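The cutting board years

26 October 2025

I have owned five cutting boards in my adult life and mistreated every one of them. The first was glass. I bought it because the label said hygienic, and for two years my kitchen sounded like a dentist's office. My knives went from bad to decorative.

Then came plastic, in four colors, with little fish and chicken symbols in the corner. I was going to be a person with a system. Within a month I was cutting bread on the fish one.

After that I got bamboo, which I put through the dishwasher – once. It came out shaped like a potato chip. I kept using it anyway, rocking gently over my onions, for most of a year.

So in March I decided to spend real money. A shop called Remetti had a board I liked for 520 dollars, and I closed that tab the way you close the door on somebody in the bathroom. The one I settled on came from a small outfit called Plikero. It's maple, it cost 82 dollars plus shipping, and it weighs as much as a medium dog. 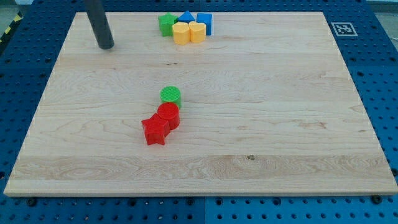 What I've learned about oil

The card in the box said to oil the board once a month. I asked the internet about this, which was my mistake. One camp says mineral oil and nothing else. Another says mineral oil is for people who have given up. A man on a woodworking forum had written 36 paragraphs about walnut oil, and I read them all standing up.

I use the stuff from the drugstore. You wipe it on, leave it overnight, and in the morning you wipe off whatever the board didn't want. My sleeve usually gets the rest.

Garlic

Garlic remains unsolved. I've tried salt, lemon, baking soda and a paste of all three that fizzed in a promising way. My current approach is to keep one side for garlic and the other for everything else, and to remember which is which. This morning's peach says I don't.

Next month, if I get to it: the knife drawer, and why there are three bread knives in it.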